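Do You Believe the Label? How Furniture Shops Talk

Have you ever been dragged round a furniture shop? Then you will have seen the labels. They hang off every chair and bed, and they are full of lovely words. Luxury. Classic. Forever. Some of those words tell you something. Plenty of them don't.

Let's start with beds, as everybody has to sleep on something. A label might say a mattress "remembers your shape". Does it? A mattress has no brain. What the shop means is that it is made of a squashy foam which sinks slowly where you are heavy and slowly comes back up when you get out. That is clever stuff, but it won't know it's you. If your dog lies there, it will fit itself to the dog.
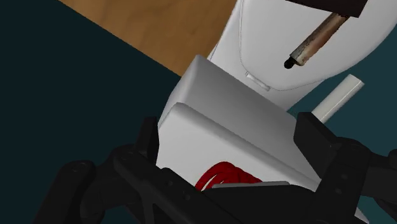

Words for shape are a bit more honest than words for feelings. If a label says "square arms", you can go and check. If it says "soft edges", you can check that too, though you need to be careful, as soft can mean two things. It might mean squashy, or it might only mean that the corners are rounded off, like those on the white box here. A table with rounded corners will still hurt if you run into it. So when a label says soft, ask which kind. Press it with your finger. Shops don't mind, as long as your finger is clean.

Next, the word "leather". Leather is animal skin that has been treated so it doesn't rot. But there are a lot of words that sit next to it and change what it means. "Leather look" means it isn't leather. "Leather feel" means it isn't leather either. "Bonded leather" means scraps of leather, ground up and stuck to a backing. I once saw a footstool called the Virkex which was sold as "leather inspired". I think that means somebody thought of a cow.

Then there are numbers. Grown-ups trust numbers, and I wish they wouldn't, or not so fast. A sofa called the Hasholm was on sale near me with a big sign saying "tested 50 ways". Which ways? The sign didn't say. Sitting on it is one way. What were the other ones? If the label said a weight had been dropped on the seat again and again, and told you how heavy the weight was, that would be worth reading.
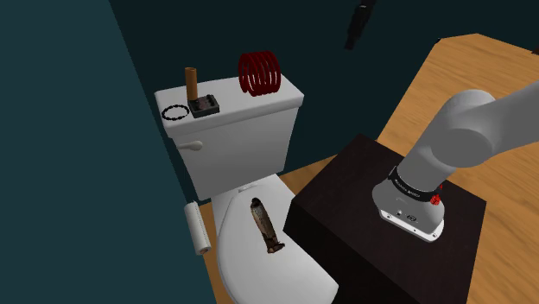
Estrella Gallegos thinks I am being too hard on the shops. A label is very small, she says, and you can't fit a whole test report on it, and anyway most people only want to know if the thing comes in blue. She bought her Ofori armchair because the label said "cosy", and it is cosy, so what is the problem?

Fair enough. But would she have found it cosy without the label? She sat in it, didn't she? It was the sitting that told her.

Try this next time you are stuck in a shop. Pick a label and read it out loud. After each word, ask "how could I check that?" For "six drawers" you count the drawers. For "100 per cent wool" you look for the small sewn-in tag, which has to be more careful than the big cardboard one. For "timeless" you would have to wait until the end of time, and the shop in Clerkville shuts at 5.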